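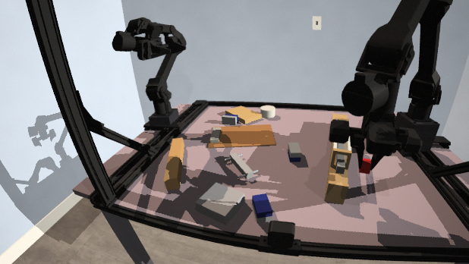

Lurdes Carvalho
Columnist and reluctant early riser

My neighbourhood library now closes at 5, and I've been grumpy about it since August. I work until half past four, the bus does what the bus does, and by the time I've puffed up the hill the lights are going off and the lovely bloke at the desk is giving me that sorry little wave.

I know, I know, I could borrow ebooks. I do! I've got 289 of them sitting on my tablet and I reckon I've finished a dozen. What I miss is the wandering. I miss picking up a book on beekeeping when I came in for a crime novel, and sitting next to a stranger who's having a quiet chuckle at something.

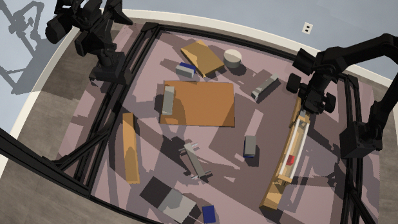

The council's argument is that evening visits dropped, and fair enough, they did. Our branch on Rindach Street had 2,270 evening visits the year before last and 2,017 last year. But have a look at what was on offer in those evenings. The storytime for shift workers' kids got cut, the heating went off early, and the coffee cart packed up and moved over to Leson Park. I'd have stopped coming too, if I weren't so stubborn (and so fond of free magazines).

And who loses out? Well, me, but I'll live. I'm thinking more of the high school kids who share a bedroom with two brothers and need a table. Mrs Vakulenko from my building learned most of her English in that back corner after dinner, with a dictionary and a thermos of soup she definitely wasn't meant to have in there.
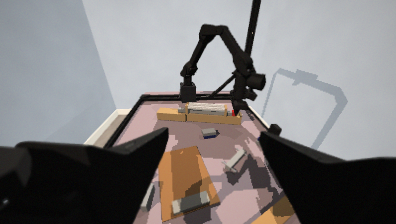

Two black gripper fingers over a pink and mauve tabletop.

I'm not asking for midnight. Two late nights a week would do me — even one, if it was a proper one, with the heating on. My sister's town tried it and she says you have to get in early for a good chair, which made me horribly jealous.

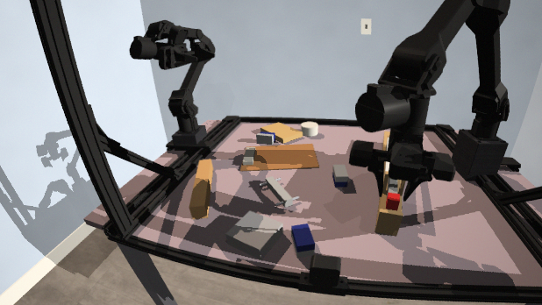
So I've written to my councillor, twice, and I'd love it if you wrote to yours. Tell them what time you knock off work. Tell them about the soup if you like, though maybe leave out Mrs Vakulenko's name.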